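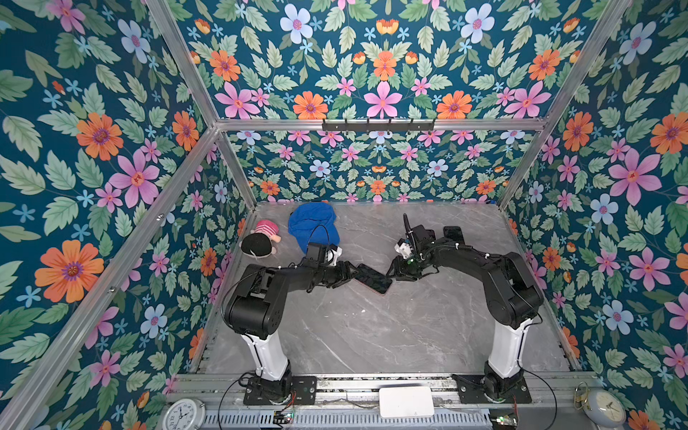 Slide 4. Handover between two arms

Speaker: Jocelyn Agbayani. Allow 2 minutes, then straight to slide 5.

Task is phone handover. Left gripper holds the phone on a diagonal, right gripper comes in to meet it near the middle of the floor. Point out the second phone lying flat behind the right forearm.

Both arms are driven by remote control, one operator, one hand per arm. Danilo Yap recorded the first 40 demonstrations and Renato Tiongson the remainder, for a total of 100.

Say clearly: the operator gets no force feedback. Grip is judged by eye. During the overlap both jaws are closed on the same rigid body, and any disagreement in position between the arms goes into the phone or the wrists.

Rejected demonstrations: 19. Criterion was a release by the left arm before the right had closed. Jomar Cabrera labelled these by hand in December. They are kept in a separate folder and excluded from training.

If asked about guiding the arms by hand: tried at Zivholm on the single-arm task. One person cannot comfortably backdrive two arms and keep their own forearms out of the camera's view.

If asked about the patterned walls: background variation, changed between sessions. Colour statistics are in the appendix.

Slide 5. Timing of the release

Start the plot at the left gripper's opening command. Nestor Galang has the laser pointer.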